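The Right Way to Wipe

I have in front of me a document of 66 pages on how a table should be wiped. I didn't go looking for it. It was sent by Réjean Melnyk, who sits on the working group at Clesberg that writes good practice for household robots, and who wanted to know if I had any comments. I had over 300 words of them before I reached the glossary.

The draft says a surface is clean when the cloth has passed over 95 percent of it. It says the strokes should be parallel. It says the machine should log each stroke, and that the log should be kept for 11 months, which is longer than I keep my tax papers. Somewhere in Annex C there is a limit on how hard a robot may press on a crumb. Jam is covered under "viscous deposits."

What the draft doesn't say is what to do when you've gone over every inch and the thing still looks bad. Anyone with dark furniture knows this moment. You bend down, catch the light, say a word, and start again. By Clesberg's rules you were finished five minutes ago and the log agrees.

Weidong Gu, who trains the arms at Sturari, tells me this is my sentimental side talking. A standard has to measure something, he says, and strokes can be measured. Fine. But then call it a standard for strokes, and let the rest of us have a standard for tables. 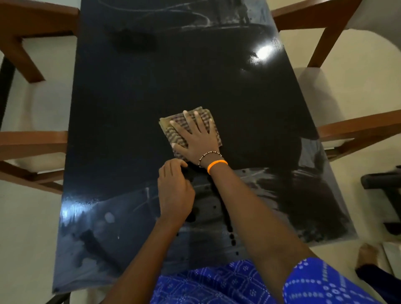 My own proposal fits on a card. Test on the worst surface people own, which is a glossy dark one, and judge it the way a guest would, from a chair with the ceiling light on. A navy top like this one hides nothing: the cloudy smears and the curved swirl marks are all there to be read, and the flat hand on the checked cloth has more table to answer for. Put that in the annex and I'd cut the parallel strokes tomorrow.

Melnyk wrote back that my comment had been classed as "editorial." The next draft is due in April. I'm told it will have a section on cloths, and that the section on cloths already has a subgroup.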